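About the Fenville Robotics Club

The Fenville Robotics Club is a student club with 28 members this school year. We meet after classes on Mondays and most Saturdays. Anyone enrolled at the school can join at any point in the year. You do not need to have taken a programming class.

How we started

The club began as a weekly class taught by Irja Nieminen, with seven students and one set of secondhand servo motors. When the class was dropped from the schedule, the students asked if they could keep meeting. Irja stayed on as our adviser and still runs the first-year sessions. Ville Turunen joined a year later to help with electronics and now looks after the equipment.

What we are working on

Our main project is called Tarent. The goal is a robot that can pick up clothing from a bed and fold it. To teach it, we record people doing the same job with hand-held grippers, and the recordings are used to train the software. Our target is 1000 usable recordings by spring. Recording is done in pairs, in an ordinary furnished room, with real shirts and real bedding.

Soft things are hard for robots. A shirt never lands the same way twice, and a robot that has only seen neat shirts on a bare table will not know what to do with a crumpled one. For this reason we do not straighten the cloth before a recording.

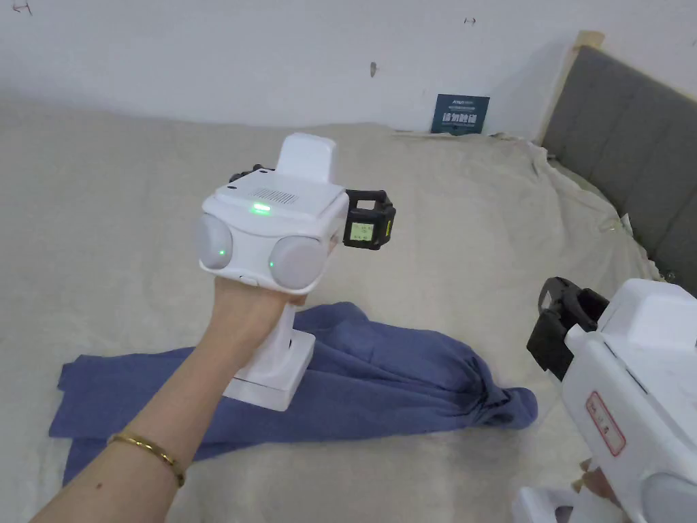 How the teams are set up

Pledier is the recording team. They learn to handle the grippers, check that the status lights are green before starting, and keep the log.

Yin is the software team. They sort the recordings, throw out the bad ones and run the training. Most of Yin spent a term in Pledier first, and we recommend doing it in that order.

New members spend their first month with each team before they choose. First-year students also build a small wheeled robot, which they keep.

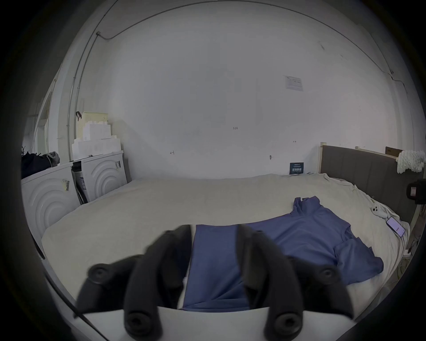 Ville Turunen

Sleeves take up more of our time than anything else. If you pinch a shirt too close to the collar, the sleeves drag and twist under it, and the fold has to be started over. We ask new people to practice on one shirt for a full session before they record. Some of them find it boring. Their recordings are better afterward.

Competitions

We enter the regional student robotics meet each year with a team of up to six. Last year the team placed 42 in the open category, mainly due to a gearbox that failed in the second round. The same base is being rebuilt with metal gears.

Joining and visiting

Our next open evening is Thu 10 November, in the club room next to the library. Parents are welcome. There is no membership fee, but we ask members to buy their own safety glasses. Sign-up forms are at the school office, or you can ask Irja or Ville for one.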